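Zakuvura Student Robotics Forum > Project Groups > Pranda (two-arm tabletop cell)

Topic: Glare on pale plastic, wrist camera, edge fit unstable near contact

ripple_torque
Member, Pranda group
Posted August 1, 2025

Writing this up separately from the build log, which is getting hard to search.

Task for the final demo is unchanged: approach a gray hose on a molded plastic panel, close on it, pull, release. The approach is split into a coarse move from the fixed camera and a fine move from the wrist camera. The coarse move is fine. The fine move is where the error comes from.

The fit works on straight edges. It looks for the bevel of the recessed pocket, takes the left and right sides as two lines, and puts the target on the midline. Then it corrects laterally and descends. From far out the midline estimate barely moves between frames. Inside 20 mm it starts jumping toward one side, and on a bad run the left finger would land on the bevel.

I logged 196 frames over a set of approaches and dumped the fitted lines. The right line is stable. The left line switches between the bevel and something inside the pocket. I believe it is picking up a reflection. 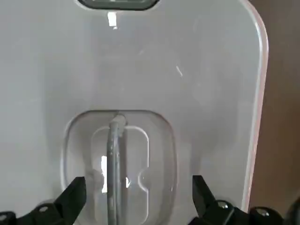

Wrist camera on approach. Hose between the fingers, bright reflection to the left of it inside the pocket.

The reflection is vertical and has a high-contrast edge. The bevel has a highlight as well, but a weaker one. The solver takes the strongest vertical gradient in the left half of the region, so it takes the wrong one whenever the reflection is stronger.

There is a second bright spot up near the top under the dark opening, but that is outside the region and has no effect.

Questions:
1. Fixed exposure or auto? Currently auto.
2. Is there a cheap way to reject the reflection without training anything?
3. Does anybody in Grarine still have the diffuser drawings from the February class?

Re: Glare on pale plastic
null_vector
Member, Grarine group

Fixed exposure. Auto is meant for a view whose content changes slowly. Yours goes to mostly pale gray as you descend, with two black fingers at the bottom. The metering weights all of that and the gain moves while you are trying to compare gradients between frames. Lock it at the standoff distance and leave it.

Also mask the fingers. They don't move in the wrist image until you close, so it's a static polygon. The screw heads on the finger bases are small bright points and can generate short edges you don't want in the histogram.

I don't have the diffuser drawings. Try the shared drive under the class name, not the group name.

Re: Glare on pale plastic
ripple_torque
Member, Pranda group

The fingers are already masked. Screws are inside the mask.

On fixed exposure: I tried it earlier in the summer with the other gripper camera and the pocket interior clipped. That is why it was put back to auto.

Re: Glare on pale plastic
null_vector
Member, Grarine group

Clipping means you locked it too high. Set it so the reflection clips and nothing else does. Then the reflection is a saturated blob and you can threshold it out in one line. You want that spot to clip.

Re: Glare on pale plastic
deadband
Moderator

I disagree with fixing this in exposure. The underlying issue is that you are asking for the strongest edge when you know the geometry. The pocket has a known width. Take all candidate lines on the left, take all candidates on the right, and keep the pair whose separation matches the width at the current height. The reflection sits well inside the bevel, so the pair that uses it will be too narrow. No threshold to tune and it survives a change in room light.

You would need the height to be right, but you have that from the arm.

Re: Glare on pale plastic
null_vector
Member, Grarine group

You have the height from the arm if the hand-eye calibration is good. Has it been redone since the camera bracket was moved?

Re: Glare on pale plastic
ripple_torque
Member, Pranda group

No. The bracket was moved after the last calibration. I have been treating the offset as a constant correction.

Re: Glare on pale plastic
deadband
Moderator

Then redo it before anything else in this thread. A constant correction is right at one height and wrong at every other one if the bracket rotated at all. That alone could look like a lateral jump on descent, although it would be smooth and yours isn't, so I still think the reflection is real.

Re: Glare on pale plastic
shim_stock
Member, Zawadzka group

Another option is to stop using the pocket and use the hose. It is the thing you are gripping. It's matte, it has no highlight worth mentioning in your frame, and it runs nearly straight down the middle between the fingers. Fit its two sides and you get the midline of the actual target. The pocket only tells you where the hose is supposed to be.

We did this for cable pickup at Zawadzka last semester and the fit held until the fingers closed.

Re: Glare on pale plastic
null_vector
Member, Grarine group

Your cables were black on a white board. A gray hose over pale plastic is much lower contrast, and behind part of it there's that inner shape with its own edges. I would not want the hose as the only feature.

Re: Glare on pale plastic
shim_stock
Member, Zawadzka group

Lower contrast, agreed. Still higher than the bevel, which is pale gray on pale gray. Look at the posted frame again. Also the hose arches at the top near the fitting, so limit the fit to the straight section below that and it should behave.

Re: Glare on pale plastic
deadband
Moderator

Use both. Hose for lateral position, pocket pair as a check. If they disagree by more than a set amount, stop the descent and go back to standoff. A stop costs a few seconds in the demo. A finger on the bevel costs a finger pad.

What does the lighting look like at the cell? So far we've only seen the wrist view. If there is a directional source close to the work, moving it is faster than any of the above.

Re: Glare on pale plastic
ripple_torque
Member, Pranda group

Overhead room light plus one desk lamp on the table. Fixed camera view attached. In this one the second arm is down in the pink container. The lamp is the white one with the conical shade.

Table surface is brown with a slight sheen. You can see where the overhead light lands on it, so some light comes back up off the table too.
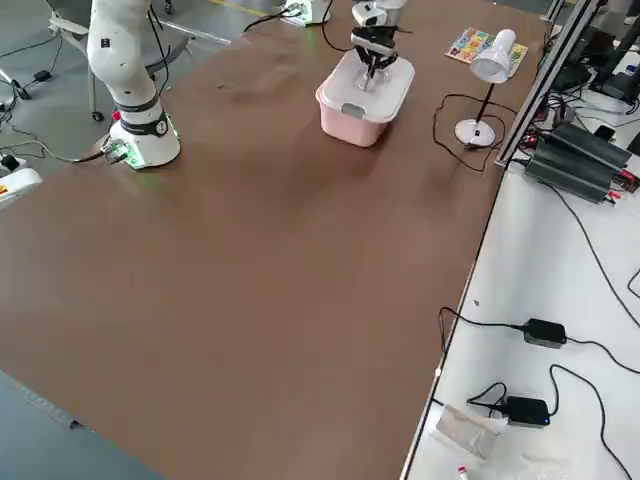 Lighting tests planned

1. Lamp off, room light only, auto exposure.
2. Lamp off, room light only, exposure locked at standoff.
3. Lamp on, shade turned away from the work, exposure locked.
4. Lamp on as it is now, exposure locked. Baseline for comparison.

Same approach path each time, same start pose. I will log the left line position against height and post the plots. Calibration gets redone first.

Re: Glare on pale plastic
shim_stock
Member, Zawadzka group

Separate from the glare: the lamp cord makes a wide loop on the table around the base. Tape it down or route it behind. If an arm drags the cord during a run, the lamp moves, and then tests 3 and 4 aren't comparable with anything.

Re: Glare on pale plastic
null_vector
Member, Grarine group

Seconded. I would also mark the lamp base position on the table with tape, and the shade angle if there is any way to do it. Shade angle is the variable you are testing and right now you have no number for it. A phone inclinometer held against the shade is good enough.

Test 1 I'd drop. You already have 196 frames showing that auto doesn't work.

Re: Glare on pale plastic
ripple_torque
Member, Pranda group

Those were with the old calibration offset. Keeping test 1 so there is one auto run on the new calibration. It takes very little time.

Cord will be taped. Inclinometer is a good idea, will do.

Re: Glare on pale plastic
deadband
Moderator

Keep test 1. Changing calibration and exposure together would leave you unable to say which one helped, and the report template asks for exactly that.

Two comments on the cell itself. The power bricks and cables on the white surface to the right need to be tied up before the demo. The inspection sheet has a line for loose cabling and it gets read. Same for the plastic bag lying there.

Also confirm that both arms share one stop circuit. The sheet has a line for that as well, and it has to be shown working, with both arms stopping on a single press.

Re: Glare on pale plastic
ripple_torque
Member, Pranda group

Shared stop is wired, sheet is signed for that line. Cabling is on the list.

Current plan for the code:
- width check on the pocket pair, per deadband
- hose fit on the straight section, per shim_stock
- saturation mask for the reflection, per null_vector, only if the lighting tests leave anything to mask
- abort to standoff on disagreement between hose and pocket

Starting tolerance for the disagreement is 2 mm. Open to a better number.

Re: Glare on pale plastic
null_vector
Member, Grarine group

2 mm is loose if the fingers open only slightly wider than the hose. Work it out from the clearance per side and take half of that. And put the saturation mask in regardless of the tests. The demo room has different lights.

Re: Glare on pale plastic
deadband
Moderator

Agree on the tolerance. Don't agree on the mask, the width check already covers that case and each extra filter is another parameter to defend in the report. Your call.

Diffuser drawings are on the shared drive under the class folder, sheet 3. The bore is sized for the old lens, so measure yours before printing.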